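Una merienda de mentira para aprender a poner la mesa de verdad

Por Ustyna Yurchenko
Agosto | Vida local
Compartido 540 veces | 2 comentarios

En Grastside, a las cinco de la tarde, hay ya quien pregunta si queda bizcocho, y la respuesta es que sí, que queda todo el que haga falta, porque el bizcocho es de juguete y lleva toda la semana dando vueltas de una mesa a otra sin que se le caiga una miga. Así empezó, con bastante alboroto y muchas ganas, el taller de meriendas de la ludoteca del barrio, que este verano ha sacado del armario su colección de comidita para enseñar a los pequeños a poner una mesa, a servir a los demás y (esto cuesta un poco más) a recogerla después.

La idea es de Vaughn Strickland, que lleva la ludoteca desde que estaba en el local antiguo de la calle de los talleres, cuando todos los juguetes cabían en dos estanterías y había que mover la puerta para sacar la cocinita. Strickland había visto que los niños jugaban mucho a cocinar y muy poco a sentarse. «Hacían sopas estupendas, sopas con un coche dentro si hacía falta, pero luego la sopa se quedaba en la olla y se iban a otra cosa», nos contaba mientras buscaba una tacita que le faltaba. Pensó entonces en darle la vuelta al juego: que la comida llegara ya hecha, como en una pastelería, y que lo entretenido fuera prepararle el sitio a otra persona.

Cada sesión dura lo que dura una merienda tranquila. Primero se elige el mantel, que suele llevar su rato de negociación, y después se van sacando los platos, los cubiertos y los vasos de unas cajas que las familias han ido llenando durante el curso. Hay piezas muy nuevas y otras que han pasado por tres hermanos, y se nota, aunque a los niños les dé exactamente igual. Una de las cajas más celebradas es la de las pastas, que llegó de Tullton gracias a una abuela del barrio que cerraba la casa y no quería tirar los juguetes de sus nietos, ya muy mayores para estas cosas. ¡Menuda suerte la nuestra! Venían envueltas una a una en papel de periódico, con el mismo cuidado con el que se envuelve una vajilla buena.

Quien esto escribe pasó una tarde entera en el taller y fue invitada a merendar cuatro veces, siempre con mucha ceremonia. En la primera mesa me sirvieron sopa antes que nada, como debe ser. En la segunda me pidieron que esperase en la puerta porque todavía no estaba todo listo, y esperé, claro – una no quiere quedar mal con una anfitriona de cinco años. También vi discutir muy en serio si la cuchara va a un lado o al otro, y si a un invitado se le puede dar un trozo de algo que ya ha mordido el perro (un perro de peluche, pero la objeción me pareció razonable).

La ludoteca ha reunido 2.000 euros para renovar el material, una parte con la rifa de primavera y otra con una aportación de la papelería Nguyen-Tran, que además ha regalado cartulinas para que los niños dibujen sus menús. Con ese dinero se comprarán más tazas, que son lo primero que se pierde, y unas sillas bajas que se puedan apilar. El presupuesto completo de la reforma, con armarios nuevos incluidos, asciende a 4.000 euros, así que todavía queda camino por hacer y en otoño habrá otra rifa.

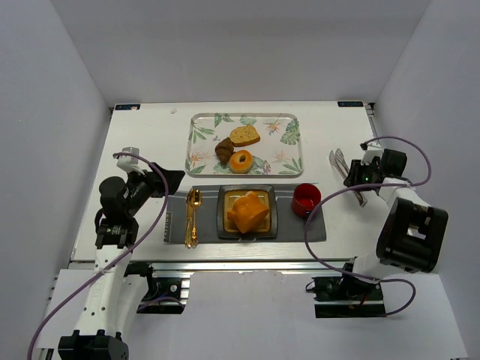 Las bandejas tienen en este juego más importancia de lo que parece, y Strickland las defiende con verdadero cariño. Dice que un niño que lleva una bandeja camina de otra manera, más despacio y mirando dónde pisa, y que colocar las cosas encima ya es media merienda. En la de hojas verdes y flores de aire tropical caben el cruasán, la rosquilla glaseada y una rebanada con su corteza tostada, y todavía queda sitio para que alguien quiera añadir algo más. El cubierto dorado, con la cuchara y el tenedor juntos a la izquierda del plato, le da a la mesa un aire de domingo en casa de los tíos, y la tacita roja al otro lado anima mucho el mantel individual gris. Lo que ya no me atrevo a resolver es si la pieza naranja del plato es pan o es queso, de modo que lo dejo al gusto del invitado.

Para el final se reserva la parte menos vistosa, que es recoger, y ahí la ludoteca ha encontrado un aliado en Zosemel, un cuento sobre un tendero que no puede dormir hasta que cada cosa vuelve a su estante. Lo leen en voz alta con las cajas abiertas en el suelo, y cada vez que el tendero bosteza hay que guardar una pieza. Alguna croqueta acaba en la caja de los coches, pero en general el sistema funciona, y las familias que vienen a recoger a los niños se quedan a escuchar el último trozo.

El taller sigue durante todo agosto, por la tarde, en la sala del fondo de la ludoteca. La entrada es libre y conviene apuntarse en el mostrador. Quien tenga en casa tazas o platitos de juguete en buen estado puede dejarlos allí mismo, a ser posible limpios y en una bolsa con su nombre.

Contacto con la redacción | © Todos los derechos reservados | Volver arriba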